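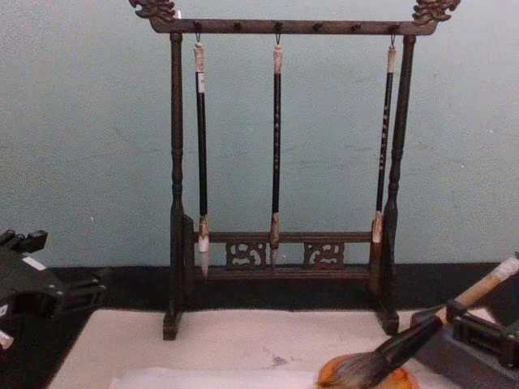
By Teresa Ní Bhriain | 22/02/2022

Morena Gatti has taught brush writing at the Greco Center for five years. Her dark wooden rack, with a carved dragon head at each end, holds three brushes.

"A brush should hang with its tip down," Ms. Gatti said. "I ask every student to rinse it and hang it before leaving."

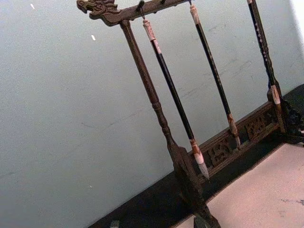
The brush with white bristles has a marbled cap.

Asked about beginners, she recommended a single brush. "Two can wait until March," she said.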